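Handling Laundry When Someone in the House Has a Stomach Bug

Sheets, towels and clothing can carry a stomach virus from one person to the next, and the washer alone will not take care of it if the items are handled carelessly beforehand. Set up a place to sort and fold that is kept apart from food preparation.
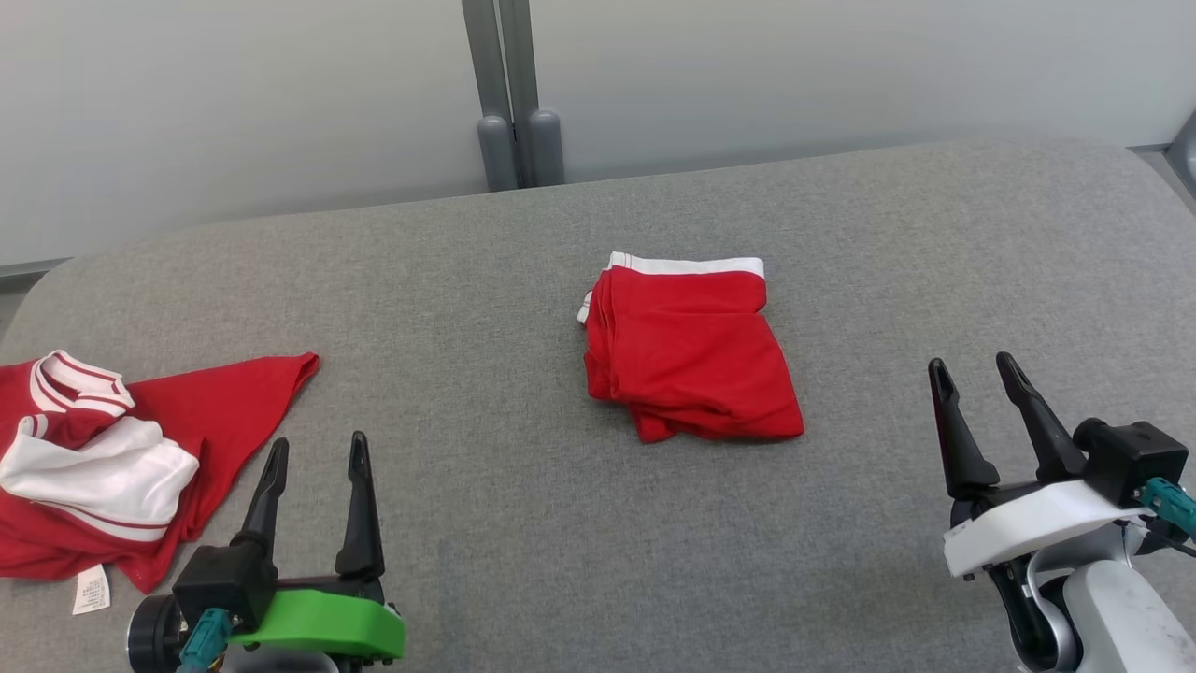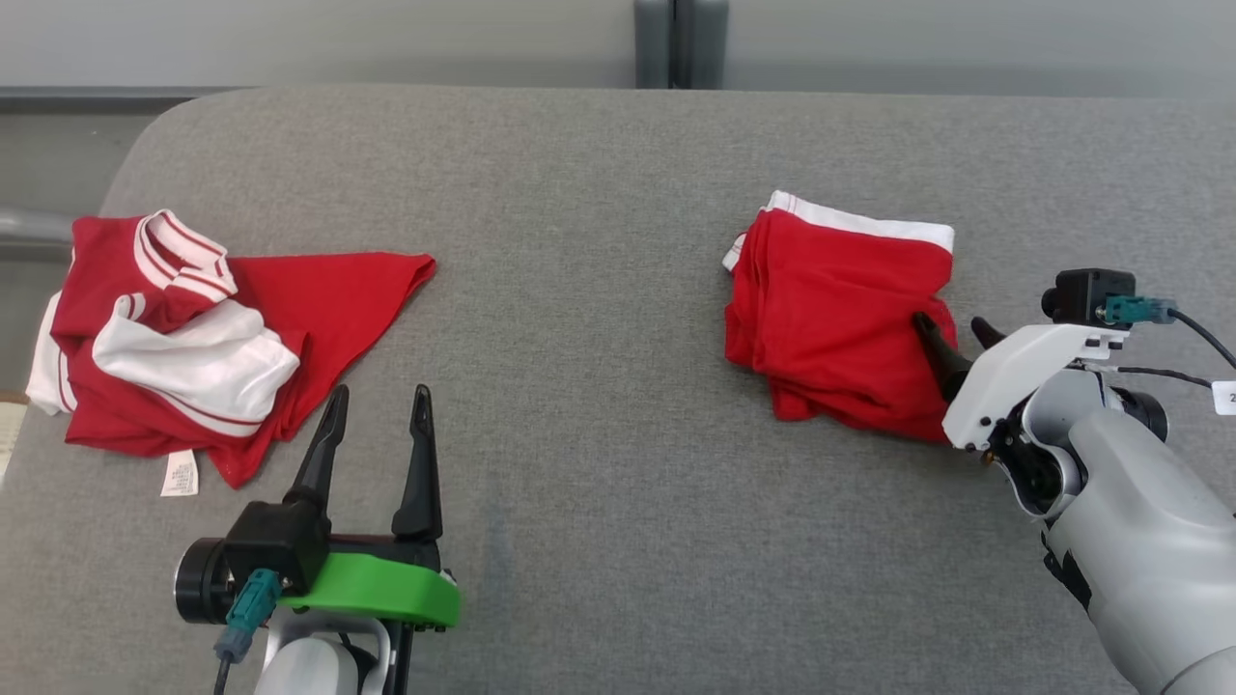
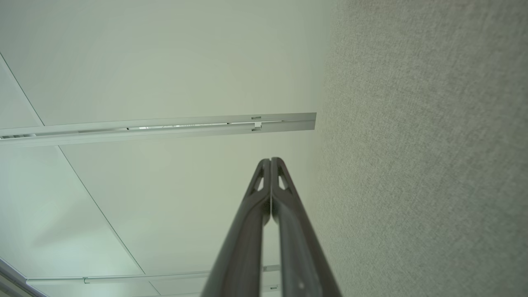 Gray fabric surface, first two views; red and white garment in the second.

Before washing

Put on disposable gloves. Remove solids with paper towels and drop them into a plastic bag, then tie the bag shut. Do not shake the items. Carry them away from your body and load them straight into the washer.

Washing

Use detergent and the longest cycle with the hottest water the care label allows. Wash soiled items separately from the rest of the household's laundry. Leave space in the drum so the water can move through the load. If white cottons can be bleached, follow the directions on the bottle. Never mix bleach with ammonia or vinegar.

Drying

Machine dry on the highest heat the fabric will stand. Thick towels and mattress pads need extra time, and seams should be checked before anything goes back in the closet. For items that can't be tumbled, run a second wash and hang them in the sun.

Afterward

Wipe the washer lid, the controls and the hamper handles with a household disinfectant, and keep them wet for the full time given on the label. Cloth hamper liners go in with the last load. Throw away the gloves and wash your hands with soap and running water. Hand sanitizer does not work well against norovirus.

Keep the sick person's towels separate for several days after the symptoms stop.

More from Wodari Home Notes: Cleaning a Thermometer, Storing Medicine in Summer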